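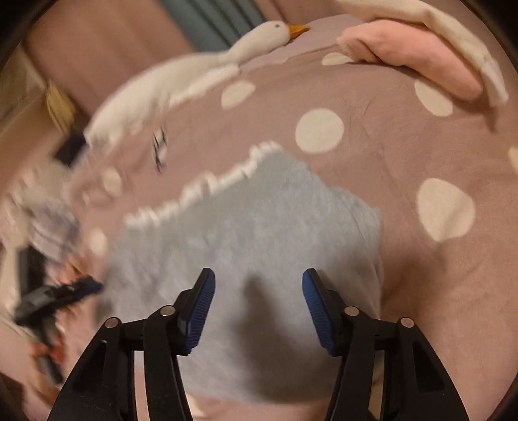
Dos pinzas de mano, una cama y mucha tela gris

¡Por fin hemos sacado las pinzas del banco de pruebas! Llevábamos desde mayo apretando cubos de espuma y probetas en la sala de Josadville, y ya tocaba algo que se doblara, se arrugara y se escurriera como le diera la gana. Así que esta vez la comparativa ha ido de ropa sobre una cama, con dos pinzas a la vez, una en cada mano, y la pregunta de siempre en el equipo Pidedano: qué recubrimiento ponemos en la cara interior de los dedos.

Los candidatos eran dos. El Rawat es una almohadilla azul con estrías finas, bastante blanda al tacto. El Salter es liso y más firme, y en las probetas rígidas nos había dado muy buenos números (en el boletín pasado lo pusimos por las nubes, lo reconocemos). Hicimos 100 agarres con cada uno, alternando pellizco en el borde, pellizco en el centro y doblez a dos manos.

Con tela afelpada el Rawat gana de calle. El Salter perdió la prenda en 11 de sus agarres y el Rawat en 9, que dicho así parece poca cosa, pero la diferencia se nota en cómo la pierden: el liso suelta de golpe y el estriado va cediendo, y quien lleva la pinza tiene tiempo de volver a cerrar. ¡Eso en la mano se agradece muchísimo!

El pellizco en el centro nos gustó más de lo que esperábamos. Al cerrar, la tela se abomba entre los dedos y da un agarre grueso y estable, mucho más cómodo que perseguir una esquina. Los volantes son otra historia (se meten entre las estrías y hay que sacudir un poco para soltarlos).

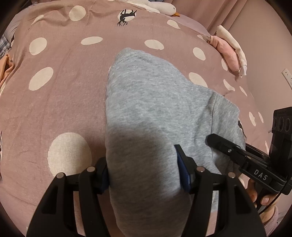
Agarre de una prenda gris con la pinza de mano; a la derecha, la segunda pinza.

Queda pendiente el desgaste. Las almohadillas Rawat están pensadas para cambiarse a los 3,000 cierres y todavía andamos lejos, de modo que el viernes seguimos con el mismo juego, sin limpiarlas, a ver si la pelusa les quita agarre. También queremos repetir el doblez a dos manos con la segunda pinza entrando más baja, casi a ras de sábana, que es la postura que más cansa la muñeca.

Si alguien del laboratorio tiene en casa punto grueso, pana o cualquier tejido traicionero, que lo deje en la caja de Pidedano, junto a la puerta. Se devuelve todo, doblado como buenamente podamos.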